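4.2 Chairs as resting places for loose soft items

The second group of observations concerns pillows and cushions that are put on a seat nobody is using. In the Kummont interviews this was the most common answer to the question of where a pillow goes while a bed or sofa is being made up. Chairs with upholstered seats were named far more often than tables or the floor. Figure 3 shows the pairing we have in mind.
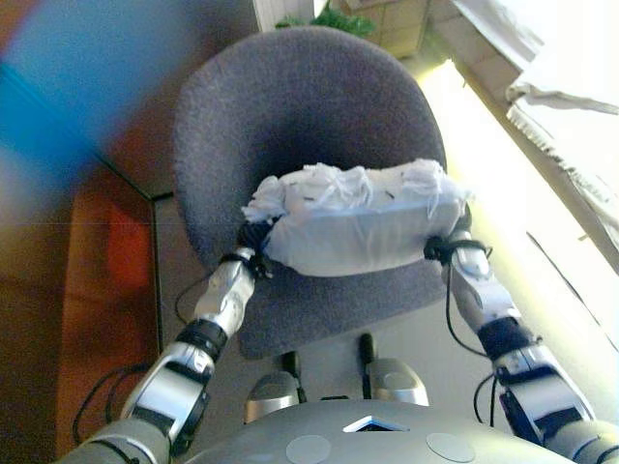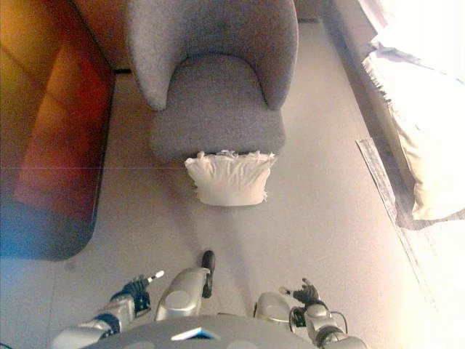 Figure 3. A gray upholstered chair and a white soft item at its seat.

We call this use of a chair "parking". A parked item is one that the resident expects to move again before the room is considered tidy. The word came from the residents themselves and was kept because it separates two cases that look the same to a visitor. A cushion that belongs on a chair and a cushion that is parked on it can lie in exactly the same position. Only the person who lives there can say which it is, so all items in this group were coded from the interviews and checked against the room plans afterward.

Three features of the chair came up again and again. The first was distance. Residents parked pillows on the chair they could reach without walking around another piece of furniture, even when a larger seat was free across the room. The second was the shape of the back. A curved back was said to hold a pillow in place, while straight-backed dining chairs were described as "slippery" or "only good for coats". The third was color, and here we were surprised by how firm the answers were. Several residents would not put white bedding on a dark or brightly colored seat for fear of lint or dye, but had no objection to gray.

Size mattered less than we had assumed when the interview guide was drafted. A full-size bed pillow is wider than many chair seats, and residents dealt with this in two ways. Some stood the pillow upright against the back. Others laid it flat and let the front part hang over the edge of the seat. The second group was aware that the pillow might slide down, and a few said they went back to push it in again. One resident of the Mudgway apartments kept a folded towel on the seat to stop this from happening - the towel had been there so long that she no longer counted it as out of place.

The floor was a harder topic. Almost everyone said that bed pillows should not touch it. Throw cushions were treated more loosely, above all in homes with a rug next to the sofa, where a cushion on the rug was "still on something". When a pillow did end up on the floor, residents disagreed about what should follow. Some shook it and put it back, some changed the cover, and some said it depended on when the floor had last been swept. We did not find a pattern by age or by household size.

Griet Wuyts, who coded the room plans, also noted how the spacing between seats affected parking. In small living rooms the armchair often stands close beside the sofa, and items then drift from one to the other over the day. In the Diltska homes, where the daybed shares the room with the sofa and the armchair, the same pillow could be recorded on all three pieces of furniture. We kept these as separate entries in the table and did not merge them, as the residents gave a different reason each time.

Blankets were left out of this part of the analysis. They are folded, draped or rolled, and the way they are left says more about how they were last used than about the seat underneath. They are taken up with the other bed textiles in Section 4.3.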